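Pollov Hand-Held Gripper Kit, reviewed after a month of laundry

I've had the Pollov kit for 30 days now, and since a couple of readers wrote in asking whether it's worth the money for teaching a robot arm to handle clothes, I figured I'd finally sit down and write up my thoughts. I came to it from the older Pramanik gripper, which I was fond of in the way you're fond of a car with one door that sticks.

The kit comes in 158 labeled pieces, which sounds like a nightmare, but the bags are numbered and the booklet is clear. Lemlem Zeleke and I put ours together over 2 long evenings at her kitchen table in Diltadthorpe, with a good deal of tea and one wrong turn at the hinge (page nine, go slowly!).

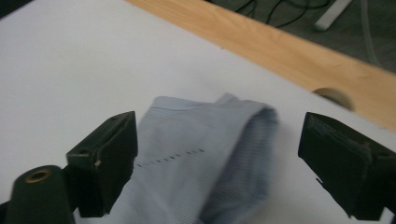

Grip on soft things is where I expected trouble, and it's where I ended up happiest with the Pollov. The jaws close evenly and the trigger has a lovely light pull, so you can ease up on a cloth and take only as much as you meant to. A bunched-up piece of pale blue fabric with fine stripes, lying on a smooth white tabletop, is the sort of thing I'd have dreaded with the Pramanik — the tips always wanted to skate. The black fingers on this one are thick blocks with beveled tops, and I do wish they were slimmer for sliding under a single layer. For a folded edge they're just fine.

The recording software is friendlier than I feared. We have over 4000 short grasps saved so far, and the only file I lost was one I deleted myself. Exporting is slow, though, and the manual skips right past how to name your sessions.

Rafail Athanasiadis over at Warkirov answered both of my support emails by the next morning, and he sent a spare trigger spring without my asking. I'd buy it again, and I'd order the slim fingers along with it if they ever get around to selling them.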